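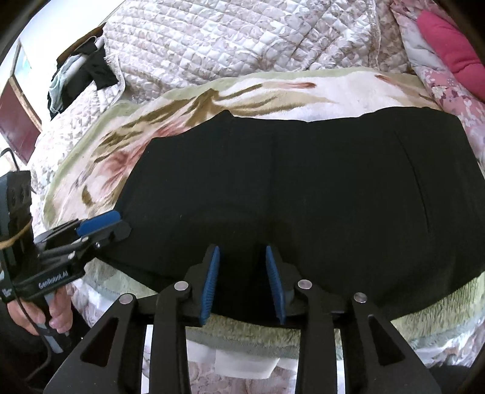

Holach Fabric Shaver: Two Months of De-Fuzzing Everything I Own

January 2018

I did not expect to have strong feelings about a fabric shaver. I bought the Holach in November after pulling my favorite gray cardigan out of the drawer and realizing it looked like it had been rolled down a hill. Pills everywhere, especially under the arms and along the side where my bag rubs. I had been using one of those cheap battery ones from the drugstore (you know the kind, it sounds like an angry bee and then quits after one sleeve) and I was ready for something better.

So, the basics. It's a plug-in, with a long cord, a round head and a little clear cup that catches the fuzz. There are two speeds and a dial that raises and lowers the guard, with 5 settings from "barely touching" to "please be careful." It comes with a spare blade and a cleaning brush. The brush is tiny and I have lost it twice already.

The cardigan took me 14 minutes, front and back, and I wish I'd saved the fuzz because there was enough to stuff a mouse. It came out looking close to new! The elbows are still thin, no machine is going to fix that, but the surface is smooth again and the color looks darker without all that pale fluff sitting on top of it.

After that I went a little wild. Two pairs of leggings, the seat of my reading chair, a Bravham wool coat I got secondhand and had almost given up on. The coat was the real test. It's thick and kind of hairy to begin with, so I used the highest guard and the slow speed and went in small circles. It took two evenings and I had to empty the cup over and over, but I wore it to dinner that weekend and felt very put together.

Things I learned along the way: lay the clothes out on something flat and firm. I started out doing it on my lap and nicked a sock. Pull the fabric snug with your free hand, stay away from seams and buttons, and run the dial on the lightest setting first even if you're impatient, like me. For anything loosely knit I'd go slow or skip it. I tried it on a lacy scarf and stopped after a few seconds when I saw a loop start to lift.

It won't do much for pet hair or lint. For that I still use my old Vlček clothes brush, which I love and will probably review at some point. The two together make a great team, brush first and then shave.

What I don't love: it's loud on high, and the cup pops off if you grip it the wrong way. I dumped a whole load of gray fuzz on a clean rug. The cord also gets in the way when you're working on something big like a coat. I'd happily pay more for a version with a battery as strong as this, and I hear Jolcombe makes one, so if you've tried it please tell me how long the charge lasts.

Would I buy it again? Yes, tomorrow. I've stopped shoving sweaters to the back of the closet, and I've got my eye on the couch cushions next. Spare blades are sold in packs of two, by the way, and I already ordered a set.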